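핸드헬드 그리퍼 비교 전 점검표, 코멘트 달아서 다시 올려요. 지난번 버전은 체크 칸만 있고 왜 그렇게 체크했는지가 하나도 안 적혀 있어서 Dennis한테 한 소리 들었거든요 ㅎㅎ 이번엔 좀 길어요.

대상은 두 대입니다. Lekwood 쪽 핑거를 끼운 것(이하 L)이랑 Grala 쪽 핑거를 끼운 것(이하 G). 본체는 같은 도면으로 뽑았고 핑거하고 패드만 달라요. 카메라는 둘이 번갈아 씁니다. 점검은 저랑 Tumaini가 했고, 5월분 기록으로 들어갑니다.

표기: [x] 통과 / [ ] 미통과 또는 보류 / [-] 해당 없음

## 1. 본체와 손잡이

- [x] **외관 균열** – L, G 모두 없음. G는 손잡이 아래쪽에 긁힌 자국이 있는데 예전부터 있던 거예요. 손톱으로 긁어 봐도 안 걸려서 그냥 통과.
- [x] **나사 풀림** – L은 전부 괜찮았고, G는 뒤쪽 나사 2개가 헐거워서 조였습니다. 나사 고정제는 안 발랐어요. 어차피 다음 주에 또 분해할 것 같아서요...
- [x] **방아쇠 복귀** – 20번씩 당겨서 확인. L은 가볍게 탁 돌아오고 G는 살짝 느려요. 걸리는 건 아니니까 통과로 했는데, 손이 작은 사람은 G 쪽이 확실히 피곤할 거예요. Florence가 써 보고 바로 "이거 오래는 못 쥐겠다" 하더라고요.
- [ ] **손가락 끼임 간격** – G만 보류. 방아쇠를 끝까지 당기면 검지 옆살이 본체하고 아주 가까워져요. 저는 괜찮았는데 Tumaini는 한 번 집혔습니다(피는 안 났어요!). 얇은 가드를 하나 덧대기로 했고, 그전까지 G는 장갑 끼고 쓰기.

## 2. 핑거와 패드

- [x] **핑거 고정** – 좌우로 흔들어서 유격 확인. 둘 다 양호.
- [x] **패드 접착** – L은 새 패드로 갈았고 G는 기존 것 그대로. 모서리 들뜸 없음. 패드 갈 때 기존 접착제를 싹 닦아야 하는데 이게 제일 귀찮아요. 알코올 솜 넉넉히 챙기세요.
- [x] **핑거 끝 날카로움** – 출력물 끝에 거스러미가 남아 있으면 천이 걸려요. L 오른쪽 핑거 안쪽에 하나 있어서 사포로 밀었습니다. 비닐장갑 끼고 쓱 쓸어 보는 게 제일 빨라요. 걸리면 바로 티가 나니까.
- [x] **마커 상태** – 들뜸, 얼룩, 접힘 없음. 마커가 조금이라도 들뜨면 핑거 벌어진 폭이 엉뚱하게 나오니까 이건 대충 넘어가지 말기. 저번에 제가 대충 넘어갔다가 오전에 찍은 걸 다 버렸습니다. 다신 안 그럴게요.

## 3. 카메라와 시야

- [x] **렌즈 청소** – 했음. 지문이 생각보다 빨리 묻어요. 작업자가 바뀔 때마다 닦는 걸로.
- [x] **카메라 마운트** – 손으로 비틀어서 안 돌아가면 통과. 이번에는 둘 다 꽉 잡혀 있었어요.
- [ ] **양쪽 핑거 시야** – 보류. 마운트 각도를 바꿀 때마다 핑거가 화면에 들어오는 정도가 달라져서, 각도 눈금을 새겨 놓기 전까지는 통과를 못 주겠어요. 지금은 매직으로 선 하나 그어 둔 게 전부입니다. 부끄럽네요.
- [x] **저장 공간** – 기록 시작 전 파일 번호는 2,971. 누가 중간에 지우면 번호가 꼬이니까 지우지 말고 저한테 먼저 말해 주세요.

시야 항목은 Salim이랑 의견이 좀 갈렸어요. Salim은 핑거가 한쪽만 크게 들어와도 물건만 잘 보이면 된다는 쪽이고, 저는 비교 시험이니까 두 대가 최대한 같은 조건이어야 한다는 쪽이에요. 물건은 빨간 가방으로 정했습니다. 지퍼 고리도 있고 끈 고리도 있어서 집는 방법이 여러 가지 나오거든요. 딱딱한 상자만 집으면 L이든 G든 차이가 거의 안 나서 재미가 없어요. 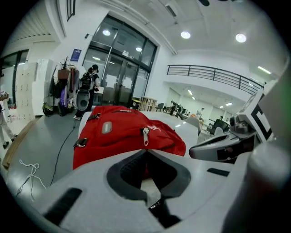
그래서 일단은 같은 각도로 고정해 놓고 핑거만 바꿔 가며 돌리는 걸로 합의했어요. 번거롭긴 한데 나중에 결과 놓고 "그건 카메라 때문이잖아" 소리 듣는 것보단 낫죠. Salim도 각도 눈금 파는 건 도와준다고 했고요. (Salim, 여기 적었으니까 이제 못 빠져요.)

## 4. 작업 공간

- [x] **테이블 흔들림** – 흰 테이블 사용. 모서리를 눌러 봐서 까딱거리지 않으면 통과.
- [ ] **바닥 케이블** – 미통과! 검은 긴 케이블하고 흰색 줄이 바닥에 그대로 나와 있었어요. 흰 줄은 엉켜 있기까지 했고요. 그리퍼를 들고 있으면 눈이 손끝으로만 가니까 발밑은 진짜 안 보여요. 벽 쪽으로 붙이고 케이블 덮개를 씌운 다음에 재점검합니다. 이 항목은 재점검 전까지 걸어 다니면서 하는 시험 금지, 서서 하는 것만 가능.
- [ ] **통행 동선** – 보류. 유리문 근처는 사람이 드나드는 자리라 테이블을 조금 안쪽으로 옮기는 게 어떨까 싶어요. Neema한테 물어봤더니 옮겨도 되는데 전원 위치부터 보라고 하네요. 맞는 말이라 내일 다시 보기로.
- [x] **조명** – 천장등 전부 켠 상태로 시험. 마커 인식에는 문제 없었어요. 다만 유리에 천장등이 비치니까, 혹시 인식이 튀면 그쪽부터 의심해 보세요.
- [-] **비상정지** – 손으로 드는 기구만 쓰는 시험이라 해당 없음. Haddadin 팔에 달아서 돌리는 건 다음 단계고, 그때는 점검표를 따로 씁니다. 이 표 들고 가서 팔 돌리지 마세요. 제발요.

## 5. 시험 집기

본시험 들어가기 전에 손에 익히는 용도예요. 점수 매기는 거 아닙니다.

- [x] **L, 끈 고리 집기** – 잘 됩니다. 핑거 끝이 얇아서 고리 밑으로 쏙 들어가요. 기분 좋음.
- [x] **G, 끈 고리 집기** – 되긴 되는데 각도를 좀 눕혀야 해요. 처음 하는 사람은 몇 번 헛집을 듯.
- [x] **L, 천 부분 집기** – 얕게 잡으면 미끄러집니다. 패드가 새것이라 더 그런가? 좀 길이 들면 다시 볼게요.
- [x] **G, 천 부분 집기** – 이건 G가 확실히 나아요. 패드가 말랑해서 천이 같이 따라 올라옵니다.
- [ ] **지퍼 고리 당기기** – 둘 다 보류. L은 잡히는데 당기면 빠지고, G는 애초에 잡기가 어려워요. Kesley에서 온 패드 샘플이 아직 상자에 있으니까 그걸로 한 번 더 해 보고 판단하려고요.

## 전체 코멘트

이번 점검 37개 항목 중에서 여기에는 코멘트 달 만한 것만 옮겼어요. 나머지는 종이 점검표에 체크만 되어 있고, 종이는 공구함 맨 윗칸에 있습니다. 글씨 못 알아보겠으면 그건 Tumaini 글씨예요(제 거 아님).

개인적인 느낌으로는 지금 당장 하나만 고르라면 L입니다. 가볍고 방아쇠가 편해서 오래 써도 손목이 덜 아파요. 그런데 천 종류를 많이 다룰 거면 G 패드를 L 핑거에 붙여 보는 것도 괜찮을 것 같고... 폭이 안 맞아서 잘라야 하긴 해요. 혹시 해 본 사람 있으면 댓글 좀요!

남은 일:

- G 검지 쪽 가드 덧대기 (저)
- 마운트 각도 눈금 (저, Salim)
- 바닥 케이블 정리 후 재점검 (Tumaini)
- 테이블 이동, 전원 위치 확인 (Neema)
- Kesley 패드 샘플로 지퍼 고리 다시 (Florence, 시간 되면)

재점검은 오전 10시에 시작할게요. 장갑은 각자 챙겨 오시고, 큰 사이즈는 다 떨어졌으니까 Dennis는 본인 거 꼭 가져오세요.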